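Seeding a youth handball cup without a fight
Speaker notes, Istcombe coaches' evening, 2023-11-09

Start when the door is closed. Say good evening, thank the hosts for the coffee. Say that questions are welcome in the middle, but the long ones please after the part with the Stöcker table.

Opening

Ask for hands: who was unhappy with the draw of the Istcombe Winter Cup last time? Wait. Many hands will come up. Put up my own hand too.

Tell the story of the U16 group. Drosgate and Vevetti met on the first morning, they were clearly the two best teams of the fall, and by lunch one of them was out of the race for first place. The final in the afternoon was one-sided. The parents were polite about it. The players were not.

Then the main question of the talk: how do we decide before December who is strong, when the teams have played different opponents, and some of them very few matches?

How we did it until now

We took the final table from the spring and put the teams in that order. This is simple and everyone can check it. But in youth handball the spring table is about other children. Half of a U16 team was U14 a short time ago, and the players who won those matches have moved up.

Give the Drosgate case. They finished low in spring, then the whole U14 group came up together with their goalkeeper. In September they were already a different team. The seeding list still had them near the bottom, and so they were placed in the same group as Vevetti.

Say clearly: the people who made the draw followed the rule. The rule was the problem.
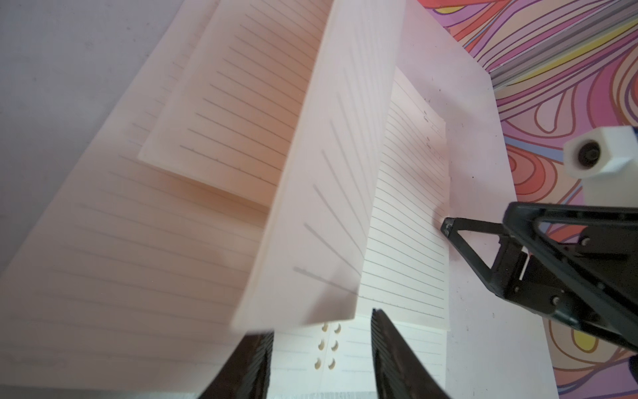 Open notebook, lined pages.

The Stöcker table

Go slowly here. Last year I lost half of the room at this point.

Each team begins the season with 2,000 points. After each match, points move from the loser to the winner. What one team gains, the other loses, so the sum stays the same. If you beat a team that has many more points than you, you gain a lot. If you beat a team that is far below you, you gain very little. The most that can move in one match is 100 points.

Goal difference counts, but only up to eight goals. Everything above this is treated as eight. Explain why: we do not want a coach to leave the first seven on the court at the end of a match which is already decided, only for the table. With the limit there is no reward for it, and the younger players can have their minutes.

A draw also moves points, a few of them, from the higher team to the lower one. Some coaches find this unfair at first. Ask them to think about a team at the top which draws with the last team. I think most of us would agree that it tells us something.

Home court: we leave it out. In our league many teams share a hall, and it is often not clear who is at home. Vevetti played two "away" matches in the hall where they train.

What came out of the test

We put last season's results into the table, all 164 matches, in the order they were played. Then we compared the list with what happened at the cup.

Points to say aloud:
– In U18 the new list and the old list were almost the same. No big news there, the teams are stable at that age.
– In U16 the new list had Drosgate second before the cup. They would have been in the other half of the draw.
– In U14 the new list was wrong about one team, by a lot. They had played mostly weak opponents and then lost all matches at the cup. I will come back to it.

Do not hide the U14 case. Somebody in the room was there and will bring it up.

The weak point

A team that has played few matches has a number that means little. It stays close to where it began. With the friendly matches it is even more difficult: some coaches try new positions in them, and some do not report the result at all.

My proposal is that a team with too few league matches is placed in the list by its coach and two other coaches of the same age group, who speak on the phone before the draw. It is old-fashioned, I know. But these three people have seen the team play.
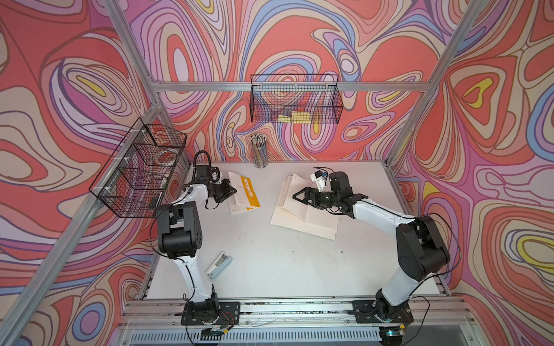

One coach replied to the draft of this talk that the phone call is exactly where the trouble will begin again. I have sat in those calls, the reply went on, and the loudest coach gets the seed he wants – sometimes the high one, and sometimes the low one, if he thinks it gives an easier first match. Put the new teams in a pot and draw them by lot. Then we can be angry at the pot.

I read this reply several times and I think it has a good point. So I present both ways tonight and we vote. If the room is for the lot, I will write it into the rules this weekend.

For my side I would only say that a lot can put two strong new teams in one group, and we are back at the Drosgate morning. It is a risk and perhaps we accept it.

What I ask from the clubs

Results on the same evening, please, also the ones you do not like. The table must be calculated in the order of play. When one result comes two weeks late, I have to go back and do everything again after it.

Write the goals of both teams. "We won clearly" is not a result.

When a match is stopped or given to one side at the desk, mark it. We will not use it for the points.

Tell the players as little as possible about the table. It is a tool for the draw. I have heard a U12 boy explain to his friend how many points he is "worth," and I did not like to hear it. For U12 and younger I suggest we make no list and simply draw the groups.

If there is time

Show how one match changes the table, with the Vevetti and Drosgate match from October. Calculate on the board, and let somebody from the room choose the score. Leave this out if it is late.

Likely question: can a coach see the numbers before the draw? Yes, the list is open to all clubs from the day it is calculated. Mistakes can be reported until the evening before the draw, and after that it is closed.

Likely question: does it cost something? Only my Sunday evenings.

Then the vote. First the table yes or no, second the phone call or the lot. Count hands twice and write the result on the board before people stand up for their jackets.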